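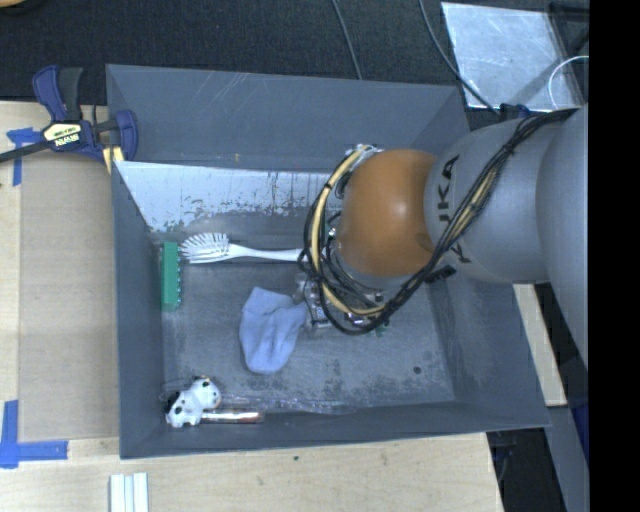
1/9
Notes on checking a large grey bin before it goes back on the shelf at Gremullow. Mostly about floors and walls, some arithmetic. Applies to any open-topped bin with sloping sides.

2/9
Floor first. Scuffs and speckles are normal wear and I ignore them. The darker mottled patches, strongest towards the lower centre and right in the photo, get looked at separately. A scuff is surface damage. A stain may be residue, and residue moves to whatever you put in next.

3/9
Stain test: damp white cloth, moderate pressure, six strokes in one direction. If the cloth stays white, the mark is in the surface and the bin passes. If the cloth picks anything up, wash the whole floor and repeat. Small isolated dark spots, like the round one lower right, get a fingernail first. Grit usually shifts. A pit doesn't.

4/9
Walls. Faint pale scratches on a matte wall are cosmetic. What I look for is a scratch that runs down and meets the floor, as that corner takes the load when the bin is lifted full. Run a thumb along the joint. If you can feel an edge, mark the bin for light use only.

5/9
Sloping walls cost floor area, and people forget this every time they order. The last ones I measured at Hala were 575 mm long inside the rim and noticeably shorter at the bottom. Catalogue sizes are nearly always taken at the rim. If you are laying items flat, measure the floor.

6/9
On how much to put in: for mixed loose items I stop at a single layer wherever possible. You can see what you have, you can pick one thing up without dragging three others, and the floor can be inspected between loads. Two layers is storage. Past that you are rummaging, and the walls get scratched by hands and tools going in at an angle.

7/9
Set the bin down on a flat wooden top for sorting if you have one. Wood is kinder to the underside than concrete and quieter. Check for rocking - press each corner in turn. A bin that rocks on a flat top has a bowed base. The Druleo stack had two like that and both had been stored full under other full bins.

8/9
Washing: warm water, ordinary washing-up liquid, soft brush. No scouring pads, they leave a haze that holds dirt and makes the next stain test useless. Rinse, then dry upside down with one rim propped on a batten so air gets in. Overnight is enough. The Kovačević method (stack them wet, hope) gives you a ring of grey sludge under every rim.

9/9
Label on the outside of the short wall, below the rim, never on the floor. Mine carry three things: bin number, month of last wash, pass or light use. A label saying April and "light use" saves having the same argument in September. I redo the whole shelf every 7 months. Dividers will get their own thread once I've finished measuring them.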